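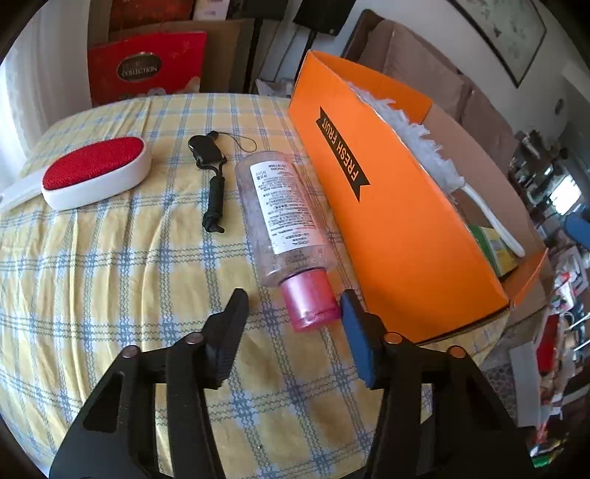
Ticket 130 — Packing of small household things, box too full
Opened by: Sirkka Hakala
Date: September 22, 2020
Status: open

Problem
I am sending a parcel of small things to my sister's holiday flat in Clullora. When everything is in the box, the lid does not close. It stays open up to 3 cm in the middle. I do not want to force it, for the card is already soft on one side.

What I tried
1. Bottle of 95ml first, standing. It was too high, so I laid it down along the wall.
2. Lint brush on top. The handle pushed against the flap.
3. Everything out again, and the long things from corner to corner. This was better, but the lid still did not close.

Reply from Lenni Lehtinen
Thank you for the clear list. Please put the flat package on the floor of the box before anything else, and lay the duster over it diagonally. The head can be pressed a little, the handle can not. Do you have the funnel folded or open? An open funnel takes a lot of place.

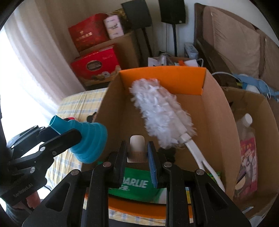
Duster laid from corner to corner, green DARLIE package flat at the bottom, funnel still outside.

Reply from Sirkka Hakala
The funnel is the collapsible kind, I had forgotten that it can be pushed flat. I will put it in last, on the side. One more question — can the bottle lie down for six days in the post? I am afraid for the pink cap.

Reply from Lenni Lehtinen
Please close the cap firmly and put the bottle in a small plastic bag with a knot. I would also wind the black lanyard together, so that it does not catch on the brush. If the lid is still up after this, we have a box at the Clinonden counter which is 18 cm high. Please write here how it went, I keep the ticket open until then.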